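Zwei Arme, eine Policy: So trainiere ich beidhändiges Greifen mit wenig Daten

Im letzten Teil ging es um die Kalibrierung, jetzt wird's endlich spannend: Wir bringen zwei Armen bei, gemeinsam an kleinem Elektronikkram zu arbeiten. Ich habe dafür das Plultby-Verfahren genommen, das wir im Projekt Pomum seit dem Oktober benutzen, und will euch zeigen, wie ich dabei vorgehe (und wo ich selbst ordentlich auf die Nase gefallen bin).

Was ihr vorher braucht: zwei kalibrierte Arme auf einer gemeinsamen Schiene, synchronisierte Kameras und eine Teleoperation, die nicht ruckelt. Wenn die Teleoperation ruckelt, lernt das Modell das Ruckeln gleich mit, und zwar erstaunlich gründlich!

Schritt 1: Den Tisch einrichten

Legt mehr hin, als ihr für die Aufgabe braucht. Am Anfang hatte ich immer nur das Zielobjekt auf dem Tisch, und die Policy war super – bis irgendwann ein Glas danebenstand. Seitdem bleiben Gläser, Batterien und anderer Kleinkram einfach liegen, und ich verschiebe sie zwischen den Episoden ein bisschen.

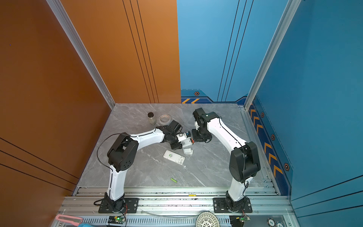 Schritt 2: Demonstrationen aufnehmen

Ich nehme pro Aufgabe 300 Episoden auf. Beim letzten Durchgang sind es 332 geworden, weil ich mich beim Übergeben so oft vertan habe, dass ich lieber gleich weitergemacht habe. Fehlversuche lösche ich übrigens nicht, die bekommen ein eigenes Label und helfen später beim Auswerten.

Ganz wichtig: Bleibt bei einer Reihenfolge. Bei mir hält der linke Arm, der rechte kommt dazu. Wer mal so und mal so greift, bekommt eine Policy, die in der Mitte zögert und dann mit beiden Greifern gleichzeitig loslegt.

Schritt 3: Den Übergabebereich gewichten

Jetzt kommt der eigentliche Trick an Plultby. Die Zeitschritte, in denen sich die Greifer nahe kommen, werden im Loss mit Faktor 2 gewichtet. Der Weg dorthin ist leicht zu lernen, die letzten Zentimeter sind es nicht. Im Config-File heißt der Eintrag proximity_weight, und mehr als diesen einen Wert müsst ihr erst mal nicht anfassen.
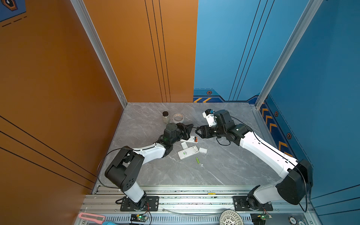 Die beiden Greifer über der Tischmitte, kurz voreinander. Solche Zeitschritte zählen doppelt.

Schritt 4: Trainieren und testen

Nach 3000 Schritten schaue ich zum ersten Mal rein. Da sieht man schon, ob die Arme sich überhaupt aufeinander zubewegen. Falls nicht, prüft zuerst die Zeitstempel der Kameras, das war bei mir fast immer der Übeltäter!

Die Kollegen in Brirndale lassen den Test gleich mit neuen Objekten laufen. Ich fange lieber mit den bekannten an und tausche dann Stück für Stück aus, so merke ich schneller, woran es hakt. Das Auswertungsskript Araújo, mit dem ich die Fehlversuche sortiere, kommt im nächsten Teil dran.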